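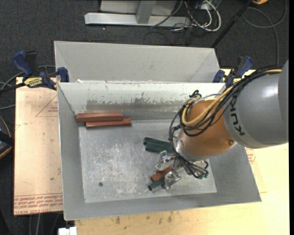
Ticket: bin pick planner, wall-side grasps rejected
Opened by Tarmo Vaher, 2/26/19

Symptom: planner returns NO_PATH for blocks lying against the far wall. Blocks out in the middle plan normally.

Log: collision pair gripper_finger_2 / bin_wall_far. Timeout 300 ms.

Cause: bin mesh in Inda still had vertical walls. The real walls slope outward.

Fix: new mesh loaded, wall padding cut to 2 mm. Replayed both failed scans, paths found. Cable bundle still not modeled.

Status: open, pending cable model.

Comments (2)

Hiếu Đỗ: Same error at Giststead. Which branch has the mesh?

Tarmo Vaher: clorkham-bins.

Contact | © Lumanlan | Back to top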